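Wavorier Hand-Held Gripper Set

Product overview

Wavorier is a pair of hand-held grippers for recording manipulation data without a robot in the room. It was developed at Esard by Margus Lūse and Uyên Kim, and is sold to labs that train policies on two-handed household tasks.

Each set contains 2 grippers, printed marker cubes and the Clolska alignment software. The operator holds the grippers and does the task at normal speed. Small, soft items such as strawberries are a good first task, as too firm a grip spoils them.

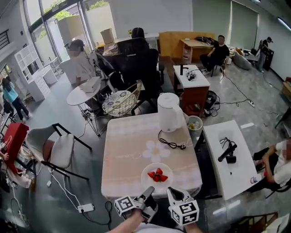 Position is recovered from the square markers and the camera on each gripper. Clolska matches the streams to one clock and drops any stretch where tracking is lost for too long -- the limit can be changed in the settings file.

Research results

The method was tested on the Diệp task set, which covers picking, placing and passing between hands on an ordinary table. Uyên Kim's group recorded 719 demonstrations. A policy trained on all of them completed 81 of 100 trials on a two-arm robot. Most failures came at the moment of first contact, when the jaws closed a little early. 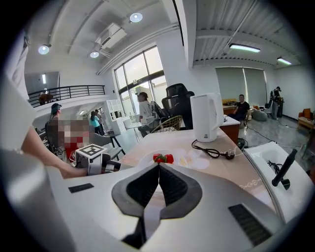 Recording in furnished rooms gave better results than recording against a plain backdrop, so we advise leaving furniture and cables where they are. Keep the markers clean and avoid strong light directly behind the table.

Ordering

Sets are built to order. Spare jaws and marker cubes can be bought separately. The next batch ships in November -- write to the Esard sales desk for a quote.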